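3.2 Working Surface and Blocks

Small blocks are a joy to study, and a good board makes them even better! Our interest was in how the surface under a set of blocks changes the way people lay them out and pick them up again. We compared 17 surfaces at the Hondthorpe workshop, from felt to bare metal, and collected 162 layouts over one winter. Pale maple won us over early. Yellow and green stand out clearly against it, and the glued strips give the eye a set of quiet lines to place things along (Figure 4).
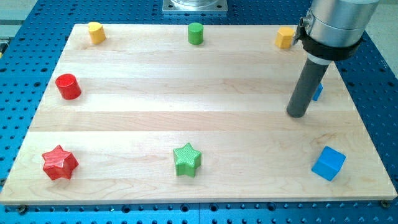 Figure 4. Colored blocks on the maple board, set on the blue perforated worktable.

Dzifa Atinga objected to those lines at our December review, arguing that visible strips might pull people into making rows they would never make on a plain surface, and that any claim about natural spacing should wait for a painted board. We think this is a great point, and we took it up right away. A second maple board was given a flat cream coat, and 30 of the layouts were repeated on it.

Rows still appeared on the painted board, though they wandered more. Short cylinders were the most fun to watch, as people nearly always stood them upright, even when told that any position would do. Section 3.3 takes up spacing between neighbors.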